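Okay, cloth sorting thread. We're trying to get 100 clean examples of two arms pulling a pile of fabric apart before August is over, and I'm the one driving. Wish me luck!
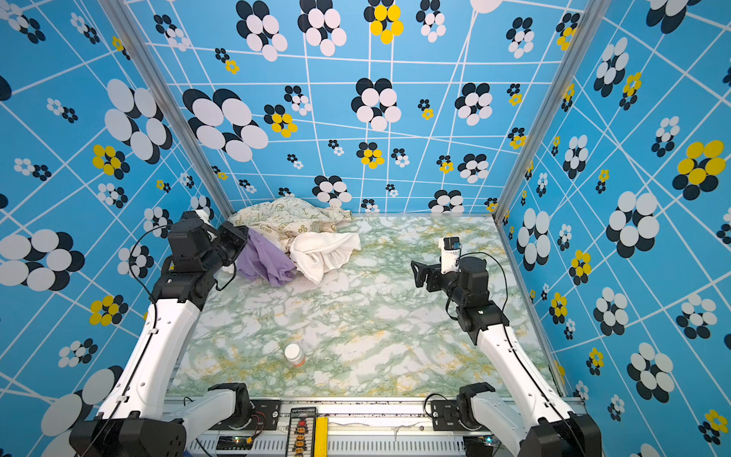
Potuvia Lab — Soft Goods Team

My whole day is three cloths. Cream one, purple one, white one. I steer the arms, the computer records everything, and later the model tries to copy me (poor thing).

We're at 33 keepers so far. I threw out 7 this morning where I yanked too fast. Yanling Yu says keep a few slow, ugly ones in the set so it learns how to recover — I'm coming around to that. 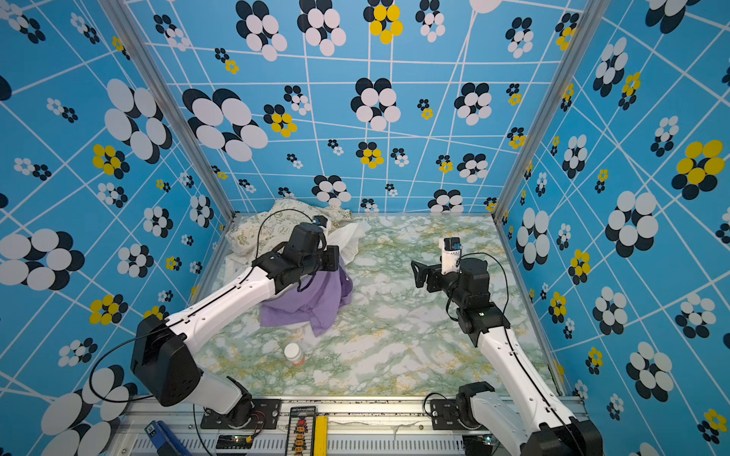 2. Where to grab

Edges, edges, edges. If I go for the middle of a pile, I get a fistful of everything. So now I bring the gripper down near an edge, wait a beat, then close. My labels got way easier to write once I started doing it the same way every time.

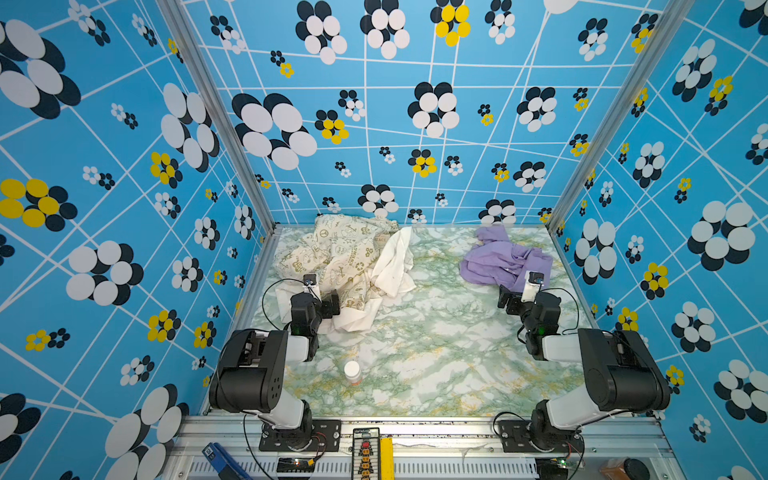
Labeling is the part I'm still arguing with myself about. When does "separate" count as done? My rule for Jakton, our new batch, is that you need bare table between the groups, like the stretch of marble between the purple cloth and the other two. A corner still touching means it's a partial. Khamphan, the old batch, had no rule at all and I'm relabeling it tonight with a very large coffee.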